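### 4.2 When to close the gripper

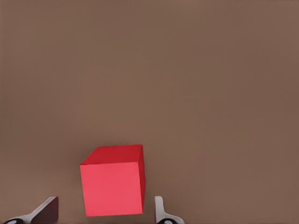
**Figure 3.** Simulated view before a grasp. The cube is between the fingers, with a wider gap on the left than on the right.

Luuk Van Acker, on reading a draft of this section, objected that a learned closing policy was a lot of machinery for what a distance threshold had been doing since before any of us could type. We took the remark seriously enough to run the threshold as a baseline, and it did better than we would have liked.

The baseline closes both fingers once the estimated cube center lies within 2 mm of the midpoint between them. With the true pose from the simulator it is close to unbeatable. With the pose from our own estimator it waits, corrects, overshoots and corrects again, with all the urgency of a person parallel parking in front of a café. We cap this at 28 control steps, after which the trial is scored as a failure.

Our policy, which we call Conditz, sees the image and the current finger opening, and outputs a lateral correction together with a probability of closing. It was trained on 2336 simulated approaches. Offsets like the one in Figure 3 were kept in the training set on purpose. An earlier version, trained only on centered cubes, learned that cubes are always centered and acted on this belief with great confidence.

Most of the remaining failures have one cause. The yaw estimate flips between two equally good answers for a cube, and the planner, asked to follow both, follows neither. Folding yaw into a single quarter turn removed 26 of these failures and introduced a new one at the wrap point, which we describe in Section 4.3. Joaquim Magalhães has proposed using a less symmetric object. We leave this to future work, along with the threshold, which still runs as a fallback in the released code.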